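PC-Gehäuse von innen reinigen

Seite drucken | Per E-Mail versenden

Staub im Rechner macht die Lüfter laut und die Bauteile warm. Wer den PC ein- bis zweimal im Jahr reinigt, hat meistens Ruhe. Die Anleitung gilt für gewöhnliche Tower-Gehäuse, nicht für Notebooks.

Was Sie brauchen

Kreuzschlitzschraubendreher, weicher Pinsel (trocken, ohne Metallzwinge), Druckluftspray mit 200 ml, fusselfreies Tuch, eine kleine Schale für die Schrauben. Einen Staubsauger nur zum Aufsaugen am Boden verwenden, nie direkt an der Platine.

Schritt 1: Ausschalten und abstecken

Rechner herunterfahren, Netzteil am Schalter ausschalten, Netzkabel ziehen. Danach den Einschaltknopf einige Sekunden gedrückt halten und alle übrigen Kabel abziehen. Bei vielen Kabeln vorher ein Foto der Rückseite machen.

Schritt 2: Gehäuse öffnen

Schrauben der linken Seitenwand lösen und die Wand nach hinten wegschieben. Beim Virna Horness sind es 4 Rändelschrauben, die ohne Werkzeug aufgehen. Vor dem Hineingreifen kurz einen blanken, geerdeten Heizkörper anfassen.

Schritt 3: Staubfilter

Filter an Front und Boden herausnehmen und ausklopfen. Kunststoffgewebe darf unter lauwarmes Wasser, muss aber vollständig trocken sein, bevor es wieder eingesetzt wird – am besten über Nacht liegen lassen.

Schritt 4: Lüfter und Kühler

Lüfterrad mit einem Finger festhalten und in kurzen Stößen ausblasen. Dose dabei aufrecht halten. Festsitzenden Staub auf den Flügeln mit dem Pinsel lösen. Der Kühler bleibt montiert, sonst muss die Wärmeleitpaste erneuert werden.

Schritt 5: Laufwerksschächte

In den Schächten sammelt sich Staub vor allem hinten an den Steckern. Mit dem Pinsel von oben nach unten arbeiten und die Kabel nur zur Seite drücken, nicht daran ziehen.

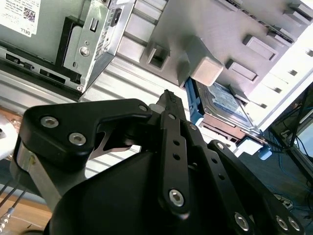
Schritt 6: Zusammenbauen und testen

Prüfen, ob alle Stecker fest sitzen und kein Kabel in einen Lüfter ragt. Seitenwand einschieben, verschrauben, Kabel anschließen. Schleift nach dem Einschalten etwas, sofort wieder ausschalten und die Kabel neu verlegen.

Text: Huguette Moulin

Seite drucken | Per E-Mail versenden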